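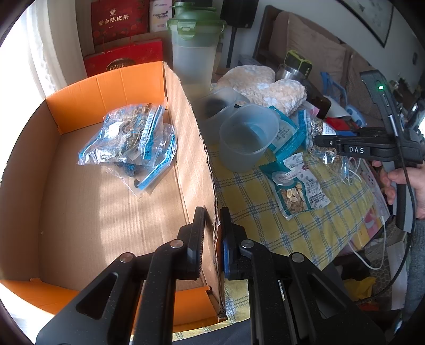 Words: Hester Ludbrook

The packing for the Undley parcels is done on a kitchen table in Akstead, on a yellow tablecloth with a blue and white check. The woman who does it has asked me to leave her name out, as her customers already know where she lives.

She started in May with dried leaf in zip bags, bought in and sent on in small orders. "I like a clear bag," she says. "You can see what's in it. If it's shredded you can see how fine it is, and people ask about that."

Some of the bags have Chinese printing on them. She leaves it alone and relies on a small white label when she needs one. "I don't cover up what's printed. Somebody will be able to read it, even if I can't."

The boxes are second-hand. She has about 60 stacked in the hall, and the one on the table is brown inside with bright orange at the far end. She cuts them down with a bread knife, so the edges come out rough. "They go inside another box anyway. I did buy a proper cutter. It was worse."

A full parcel holds 8 bags. She puts them in flat and lets them overlap, then fills the gaps with paper. Each one is weighed before the lid goes on, and anything over 400 grams goes at the next postage rate.

I asked about the sun, which comes straight on to the table. "It's only there for the morning. I shut the box when I've finished and put it under the stairs."

She would like to move the packing out of the kitchen by the autumn. There is a shelf in the back room she has measured twice.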